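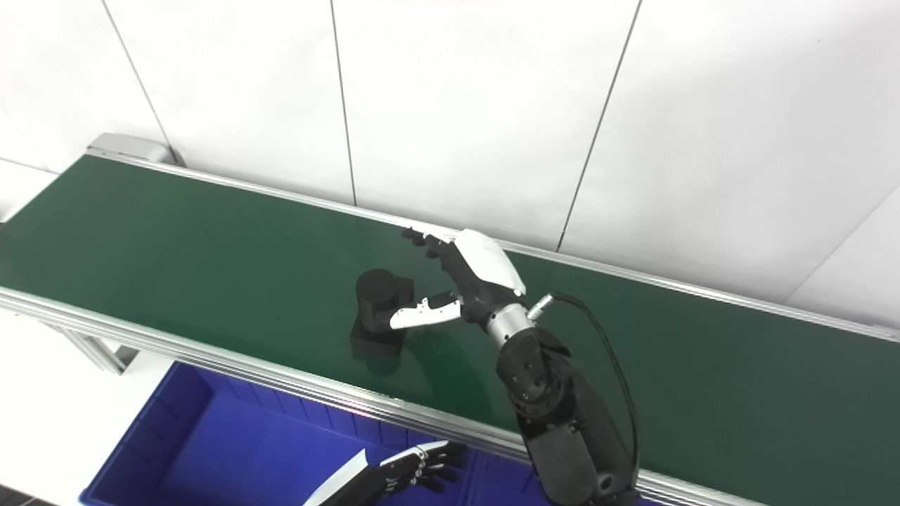 A humanoid hand at a black part on the sorting belt, with a blue bin below the rail.

Buying a two-arm sorting cell: frequently asked questions

These are the questions buyers send us most often before asking for a quote. Kellham supplies the cells and installs them. Prices depend on site and options, so they are given by quote only.

What is included in the base price?
Two arms, two hands, the controller, mounting hardware and 12 months of support. The conveyor, the bins and any guarding are quoted on separate lines. If you already own a conveyor, send us its drawings and we will tell you whether it can stay.

Do I need hands with fingers, or will a simple gripper do?
If all your parts have two flat, parallel sides, buy the simple gripper. It costs less and has fewer pieces to wear out. Fingered hands make sense when the mix of shapes changes often. We quote the Ternari hand as standard and the Koutsoukos hand as an option. Both fit the same wrist plate.

How much floor space should I plan for?
Leave 30 inches of clear walkway on the operator side, outside the guarding. The bins need their own space in the layout, and buyers tend to forget them. Three blue ones fit side by side just below the conveyor's near rail in the picture of our Clesenach cell.
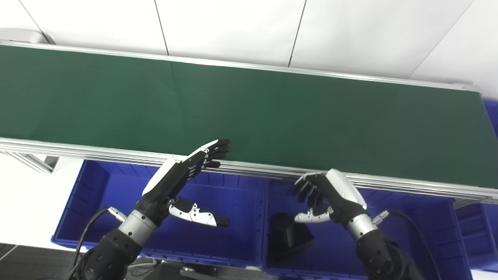

Cables and hands are the two items most often left out of a spares budget. We suggest setting aside 10 percent of the equipment price for spares in the first year. On these arms a black cable leaves each wrist through a silver connector and runs outside the arm, so include a cable for each side on your spares list. Order a left hand and a right hand too, as they are not interchangeable.

Can I start with one arm and add the second later?
Yes. Ask for the two-arm base and controller at the start. Changing the controller afterward costs more than the upgrade saves.

How long does delivery take?
Plan on 12 weeks from deposit to delivery. Orders placed after the end of October ship the following year.

What are the payment terms?
30 percent with the order, the balance after acceptance at your site. Leasing is available through your own lender; we supply the paperwork.

Can you test our parts before we buy?
Yes. Ship us up to 80 parts in the condition they reach your line. We run them at Clesenach and send a written report. The fee is credited if you order.

Page last updated Thu 16 April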